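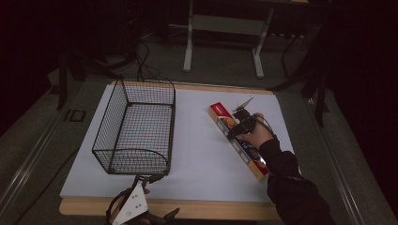

Figure 2. Basket packing, seen from the head camera. The right gripper holds a long box beside the empty wire basket; the left side of the pair is near the table edge.

3.2 Gathering the demonstrations

All of our training examples come from people working with hand-held grippers. The person wears the head camera, takes a gripper in each hand and does the job at a table, much as they would at home. We had planned to drive the arms remotely, as we did for the Stoltari work, and we changed our minds after one afternoon of trying the hand-held tools. They are a joy to use! A new demonstrator picks up the feel of the trigger in a few minutes, and the motions that come out are quick and full of the small corrections we most want the policy to learn.

The task in Figure 2 is the first of the 13 in the Puststead set. A grocery package lies on one side of a white work surface and an open wire basket stands on the other. The demonstrator grips the package, lifts it, turns it to suit the long side of the basket and lowers it in. Between takes we change the package, its angle and the angle of the basket. We left the starting positions up to the demonstrators, with one rule: no two takes in a row may begin from the same layout. Wanting Cheng proposed this after finding that our early sessions had nearly all of the boxes lined up neatly with the table, a habit none of us had noticed in ourselves.

Long, thin boxes deserve a special mention. They can be held near the middle, where they balance well, or near one end, where they tip as soon as they leave the table. We kept both kinds of grasp in the data. Some of our favourite examples are end grasps in which the demonstrator lets the low corner touch the basket rim and uses that contact to straighten the box on the way in. It is a lovely trick, and we never asked for it. Four demonstrators arrived at it on their own.

The wire basket was chosen with some care too. Its mesh lets the background show through, and depth estimates on the thin bars were poor in our pilot runs. A solid plastic bin would have made for cleaner numbers. We wanted the policy to cope with the sort of container people really own, so the basket stayed, and we report results for it separately in Section 5.

3.3 Sessions and labelling

Eight people took part. Each session began with a short practice period, which we did not record, followed by blocks of takes with a rest between them. Demonstrators could stop a block at any point. Sore wrists were the most common complaint in the first week, and shorter blocks fixed most of that.

We kept 2000 takes in the final set. A further 223 were put aside, mostly for tracking dropouts when a gripper left the camera's view, and a smaller share for packages dropped on the floor. Failed grasps that the demonstrator recovered from were not removed. These takes are longer and messier than the rest, and they turned out to be among the most useful data we have: a policy trained without them tends to freeze after a missed grasp, while the full policy usually backs off and tries again.

Phong Nghiêm wrote the labelling tool, called Coslow, which splits each take into reach, grasp, carry and release using the opening of the jaws. The labeller then checks the splits by eye and moves any that are off. Most needed no change. The hard cases were regrasps, where the jaws open briefly and close again on the same package, and we settled on counting these as part of the carry. Labellers also marked which hand did the work. In basket packing the second hand is often idle, and we keep its track in the data all the same, as the policy has to learn when to leave a hand out of the way.

Two details of the setup are worth passing on to groups planning something similar. The plain white surface made it much easier to find package edges, but it also pushed the camera's exposure around when a dark sleeve came into view, so we locked exposure at the start of each session. We also checked the calibration of both grippers before every block. The check is quick, and in October it caught a slightly bent jaw plate that would have spoiled a full session.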